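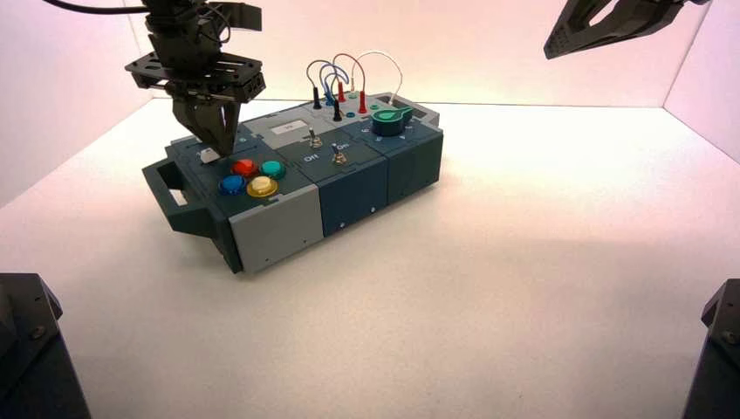 Le boîtier d'essai Liltis sous la pince gauche, poignée de transport côté gauche.

Je vous avais promis en mai un retour sur le boîtier de tâches Liltis, et je tiens enfin parole, avec du retard et une fissure en prime. Vous êtes plusieurs à m'avoir écrit pour savoir s'il valait la peine d'en équiper une cellule à deux bras, alors installez-vous, je vais prendre mon temps (ceux qui me lisent depuis longtemps ne seront pas surpris).

Le principe est charmant : trois modules accolés, des boutons façon borne d'arcade, des curseurs, des interrupteurs à levier, un gros bouton rotatif vert et des fiches bananes avec leurs fils en boucle. On demande au robot d'appuyer, de glisser, de basculer, de tourner, et on note ce qu'il rate. J'ai payé le mien 1 498 euros chez Vendberg, livraison comprise, et il est arrivé très bien emballé, avec une petite notice que j'ai lue deux fois tellement elle est claire. Ça mérite d'être dit !

Les boutons, rien à redire. Les dômes sont agréables, les couleurs se distinguent bien, et mon programme de détection les a trouvés presque tout de suite. Le bouton rotatif est un peu ferme à mon goût, mais son ergot pointu donne une bonne prise à la pince.

L'incident du jeudi

Venons-en à ce qui fâche. Un jeudi, en fin de matinée, je faisais tourner une série de 1 000 cycles sur les curseurs, avec Mayu Tsuji à la supervision. Au cycle 38, le bras gauche est descendu trop bas, a saisi le bouton du curseur de travers et a continué de pousser alors que celui-ci était déjà en butée. Le boîtier entier a pivoté sur la table. Mayu a frappé l'arrêt d'urgence avant moi, et heureusement, parce que l'autre bras partait vers l'endroit où le boîtier se trouvait quelques secondes plus tôt.

Bilan : un curseur fendu à la base, une belle frayeur, et aucun doigt humain dans la zone. J'y tiens, car une semaine avant j'avais encore la mauvaise habitude de recentrer le boîtier à la main entre deux séries, sans couper les moteurs. Je ne le fais plus.

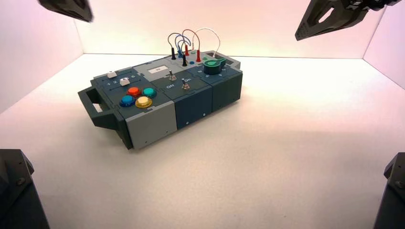 Boîtier posé en diagonale, curseurs et fils de test visibles, un bras de chaque côté.

J'ai d'abord accusé le boîtier, je l'avoue, parce qu'il glisse trop facilement sur une surface lisse. Liltis vend une plaque de fixation à part, et je trouve franchement mesquin de ne pas la fournir à ce prix-là. Mais en relisant les journaux avec Wagner Amaral, qui connaît ces bras bien mieux que moi, nous avons trouvé la vraie cause chez nous : la limite d'effort avait été remise à sa valeur d'usine après une mise à jour du contrôleur, et je n'avais rien vérifié. La surveillance de butée, elle, ne regardait que la position. Le bras estimait qu'il n'était pas encore arrivé, donc il poussait, le brave.

Le service après-vente de Vendberg m'a envoyé un curseur de rechange sans discuter, et le remplacement m'a pris moins de temps que la rédaction du rapport d'incident. Un très bon point pour la conception en modules.

Ma procédure de reprise, pour ceux qui ont le même matériel :

1. Relire la limite d'effort sur le contrôleur de chaque bras, même si l'on jurerait qu'elle n'a pas bougé.

2. Appuyer sur l'arrêt d'urgence à vide et vérifier que les deux bras s'immobilisent ensemble.

3. Approcher un curseur à vitesse réduite, pince fermée, en suivant la caméra du poignet. On regarde surtout l'écart entre le bout des doigts et le bord du panneau.

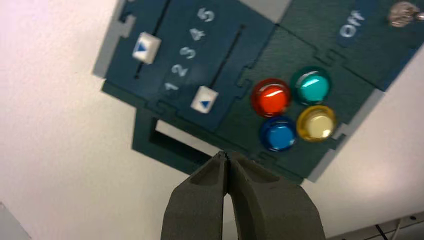 4. Faire 4 allers-retours complets du « 1 » au « 5 », une main sur l'arrêt d'urgence, avant de relancer une série.

Pour finir, est-ce que je le recommande ? Oui, avec la plaque de fixation dans le même panier. Je lui retire une étoile pour cette plaque, et une demie pour les petits chiffres autour du bouton rotatif, que mes yeux ne lisent plus sans lunettes. Si vous avez essayé le modèle concurrent de chez Drernville, écrivez-moi, je suis curieux de savoir comment ses curseurs encaissent les maladresses !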